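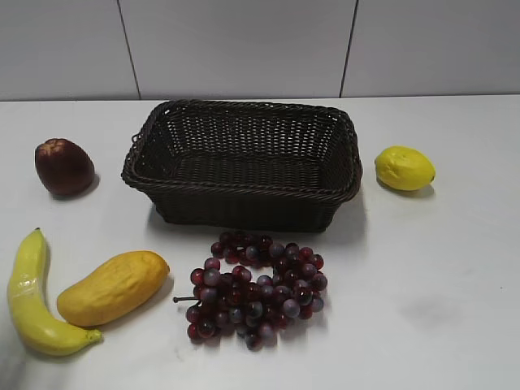

flurosa_853
I don't buy the idea that fake fruit makes a kitchen look lived in. Got the Urelero set last April for a house I was trying to sell, and it looked like a dentist's lobby. The basket is the only part I'd defend. Very dark brown with that twisted rope rim, it stands out on a white tabletop in a way the apple and lemon can't save. Would it look better with real fruit, or with nothing in it?

mikavis8
Nothing in it. An empty basket is just a basket. Plastic grapes are plastic grapes from across the street.

radpantry
Disagree. Real bananas go spotty by the second showing and then you're driving over there at 8 in the morning with new ones. Fake is fine if you use less of it.

flurosa_853
Less of it how, though? Everybody says that and then posts a heaped bowl.
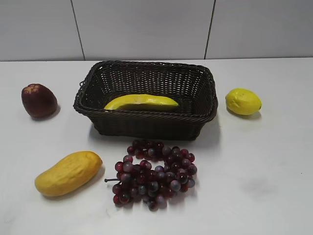
radpantry
One piece, maybe two, and put the rest in a drawer. The heap is what gives it away. Mikavis had a guide saying the same.

mikavis8
Mikavis also sells the fruit — so I'd take that guide with some salt. And no, I don't work there, I picked this name years ago.

flurosa_853
One banana in a big basket looks like somebody forgot to shop. I'll try it Tuesday but I'm not expecting much.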